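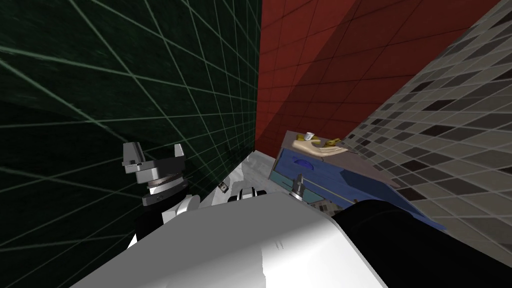
How to do a 24-hour urine collection at home without messing it up

Wrote this up after doing two of them. First one got thrown out by the lab because I missed a void in the middle of the night, so learn from that. This is for stone formers mostly, the test where they look at calcium, oxalate, citrate, volume and so on. If your clinic gave you a sheet and it says something different from me, go with the sheet.

What you need

The big jug from the lab. Ask if there's preservative in it. Mine had a little liquid at the bottom already, do NOT rinse that out. Don't let it touch your skin either.
A smaller container to pee in. Women usually get a plastic "hat" that sits in the toilet. Men can use a hat or a wide cup.
A cooler with ice packs, or a shelf in the fridge, if yours has to stay cold. Not all of them do. Depends on the preservative.
Pen, tape, a phone with an alarm.

Before you start

Call about your meds. Vitamin C, calcium pills, water pills, antacids, they can all change the numbers. Don't stop anything on your own, just ask. Dr. Jakab's nurse had me skip the vitamin C beforehand but keep everything else.

Pick a day when you'll be home, but eat and drink like you normally do. Everybody wants to chug water for the test. Don't. They want to see your regular day, the one that made the stone.

Check when the lab takes drop offs. The Druvcombe one quits taking jugs at 2 and I got there at ten past. Had to drive it home again.

Step 1. Flush the first one

Get up, pee in the toilet like normal, flush. That one does not count. Write down the time, that's your start. Mine was 7:10 am.

This is the part people get backwards. Noémi Jakab said half the phone calls they get are about this. Starting with an empty bladder is the whole idea.

Step 2. Save everything after that

Every single time, day and night. Pee in the small container, pour it in the jug, cap on tight, swirl it gently. Back in the fridge or wherever it's supposed to live. Pour slowly so it doesn't splash.

If you need to have a bowel movement, try to pee first into the container. Keep toilet paper out of it.

Put a strip of tape across the toilet lid. Looks dumb, works great. At 3 am you will not remember otherwise, I sure didnt.
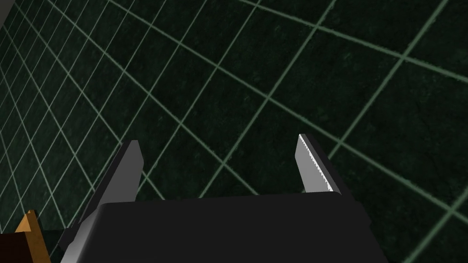 Step 3. If you have to go out

Take the small container with a lid, in a bag, with an ice pack if the jug is a cold one. Pour it in when you get home. Tamás Szilágyi, from my stone group, did his on a work day with a lunch cooler and had no trouble. I'd still rather stay home.

Step 4. The last one counts

Next morning, same time as your start, go one more time and add it to the jug. Even if you don't feel like you have to go, try. Write down the end time. Done.

Off by a few minutes is fine, just write the real time. Don't fudge it to look like an even 24 hours.

Step 5. Label and drop off

Name, date of birth, start date and time, end date and time. On the jug itself, not the lid. Lids get seperated. Some labs want your height and weight too.

Some kits have you read the total off the side, then send in only a small tube. If so, mix the jug well first, then read it at eye level on a flat counter. My second one came to 2708 mL. Keep it upright in the car, inside a bag.

If you mess up

Missed one or spilled some: stop and call. They'll probably have you start over with a new jug. Don't guess and don't top it off with water.
Jug almost full: call for a second one before you run out. Keep both and turn in both.
Got your period: ask about moving the date.
Fever, chills, bad side pain or can't pee: forget the test and get seen right away.

Results took 17 days for me, ask at drop off what's normal for yours. They may want a second collection to compare, so hang on to the hat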